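Tempo de leitura: 4 min

Brinquedos fora da caixa: uma galeria de arrumações

Há pessoas que colecionam selos. Eu coleciono mesas onde alguém começou a arrumar brinquedos e se distraiu a meio da intenção. Esta galeria junta o que fui guardando desde abril, quando a Loretta Nakamura me disse que a ludoteca Frade tinha finalmente comprado caixas iguais para tudo. Comprou 40. A partir daí, em teoria, cada fruta de brincar teria morada certa e código postal.

O sistema chama-se Tuter, nome escolhido pela Loretta numa tarde de pouco movimento, e resume-se a uma folha colada na parede: comida com comida, blocos com blocos, e o que sobrar vai para a caixa do "logo se vê". A caixa do "logo se vê" é, de longe, a mais procurada. Foi preciso abrir uma segunda em junho.

Ao todo, o inventário da Frade ia em 2675 peças na última contagem, feita pela Lindsay Sheehan com um lápis e uma paciência que não lhe conhecíamos. Dessas, umas 1000 são comida a fingir. Temos mais fruta do que a mercearia da esquina e a nossa tem a vantagem de não se estragar, embora uma das bananas já tenha marcas de dentes de três gerações.

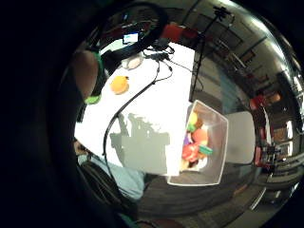

Iltstead, terça-feira, 19 de setembro de 2023

Uma bola cor de laranja com ar de fruta, pedúnculo escuro incluído, a gozar de uma mesa branca quase só para si. Os colegas estão na caixa de plástico translúcido, empilhados sem qualquer respeito pela folha da parede: laranja, roxo, vermelho, verde-amarelado e, por cima de parte do monte, uma peça retangular verde-azulada.

Quanto aos cabos pretos, não constam do inventário. Atravessam o tampo com grande à-vontade e passam pela laranja como um rio passa por uma aldeia. O Tuter não prevê categoria para cabos. A Lindsay propôs "massas", e confesso que me custou arranjar um argumento contra.

Há ainda um objeto claro e arredondado, entre o branco e o rosa, lá para o fundo da mesa. Na redação desta página (eu e a Loretta, a lanchar) as opiniões dividem-se. Ela vota em ovo. Eu voto em prato, mas sem convicção, e aceito ovo se me oferecerem o último queque. A folha da parede manda juntar ovos à comida e pratos à loiça, de modo que a coisa tem consequências.

Sobre a arte de encher uma caixa

Existem duas escolas. A da Lindsay põe primeiro as peças grandes, depois as médias, e deixa as pequenas escorrer para os intervalos. Leva tempo e dá caixas que fecham. A outra escola é a da gravidade: inclina-se tudo para dentro e espera-se que o mundo se componha. Sou praticante da segunda desde os quatro anos e tenho os resultados que mereço.

As caixas translúcidas foram uma exigência da Loretta, que passou anos a abrir tampas opacas à procura do mesmo tomate. O fornecedor, a Prolberg, ainda tentou vender-nos umas azuis muito bonitas. Recusámos. Com estas vê-se de fora que há qualquer coisa vermelha lá em baixo, e uma criança de três anos, informada disso, esvazia a caixa inteira para confirmar.

Também aprendemos a não usar etiquetas autocolantes. Duram uma semana, depois aparecem coladas nas peças, nos casacos e, uma vez, na testa de um avô que adormeceu na poltrona e foi para casa catalogado como "legumes".

Para quem quiser ajudar

Arrumamos às terças, depois do fecho, com chá. Não é preciso experiência, mas convém distinguir um pêssego de um alperce em plástico, coisa que eu ainda não consigo. Quem tiver em casa peças que saíram daqui no fundo de uma mochila pode deixá-las no cesto da entrada. Não fazemos perguntas. Falta-nos meia pizza, um comboio sem rodas e a tampa do bule, que a Lindsay procura desde a Páscoa e já dá nome à gaveta onde devia estar.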